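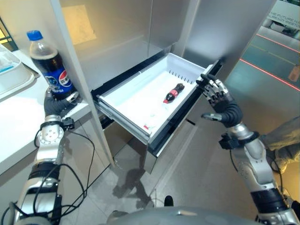 Flernholm Community Kitchen
Progress report to the Charbonneau Fund, December 2025
Prepared by Karine Caron, project lead

Lunch club
The club has run every week of the period apart from one, when the boiler at Carkeck Hall failed. We now have 24 regular diners. Seven of them came to us through the GP surgery's letter, sent out in the autumn. The two-course price has stayed the same, though the cost of eggs and butter has gone up and we have moved to a cheaper supplier for dry goods.

Cookery course
The first course finished with 18 people completing all five sessions. Most asked for more on batch cooking and less on baking, and the spring plan has been changed to suit. Crèche places were hard to find and two parents dropped out for that reason.

Transport
The minibus share with Grullovine is working, but the return trip is too early for people who want to stay and talk. We have asked for a later slot and are waiting for a reply.

Spending
We are under budget on staff hours and over on heating. With your agreement we would like to move the unspent hours across to cover the winter bills. The revised figures are on the attached sheet.

Next period
The second course opens for booking after the new year. The food hygiene refresher still has to be arranged.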